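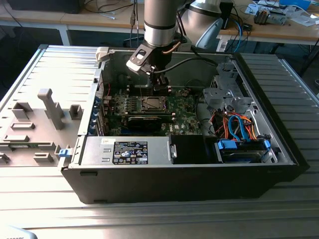 Morena Marras on cutting dialogue for "Lalel"

Morena Marras has worked in sound for film and television long enough to have synced dialogue on magnetic stock. Her latest credit is as dialogue editor on the harbor drama "Lalel", shot over one summer in Tullport and due on screens in July. We spoke by phone during the final week of the mix.

The production recorded sound on 40 shooting days, most of them outdoors and within hearing of the ferry terminal. Marras received the tracks as two booms plus a wireless microphone on each speaking actor.

"I start with the booms," she said. "The wireless tracks are for coverage. They sit under clothing, so the top end is dull and you get fabric noise on any turn of the body. If the boom is usable, I take the boom, even with some water in it."

Her first pass is a sort. Every line is marked as clean, repairable or lost, and for the lost ones she goes through the alternate takes before anyone books a studio. On "Lalel" she replaced 80 lines with words or syllables lifted from other takes. Re-recording was limited to one actor, Quan, whose long speech on the breakwater was shot in a strong wind.

"He did it in two sessions," Marras said. "The first was in sync and sounded dead. For the second we had him stand, with his coat on, and speak to a person at the far end of the room. The level came up and the pitch with it. We used the second one."

The ferry horn was a separate problem. It sounds at fixed times, and the assistant director had scheduled around it, but late boats put it into the middle of several scenes. Marras kept it in two places and built a matching horn for the reverse angles. Elsewhere she filtered it, which costs some warmth in the male voices. "You can hear the repair if you know where it is," she said. "I can give you the reel numbers."

Noise reduction was kept low throughout. She prefers to leave a steady background and fill the gaps with room tone – recorded on location, at least a minute per setup – and then let the mixer decide how far to push it down. The director, she said, asked for less background at every screening until the last one, when he asked for some of it back.

Asked about her next job, she named "Nullov", a six-part series set mostly inside a parked train. Shooting has finished and the tracks have started to arrive. "Hard walls, low ceiling, a lot of whispering," she said. "I've listened to the first two days. The booms are fine."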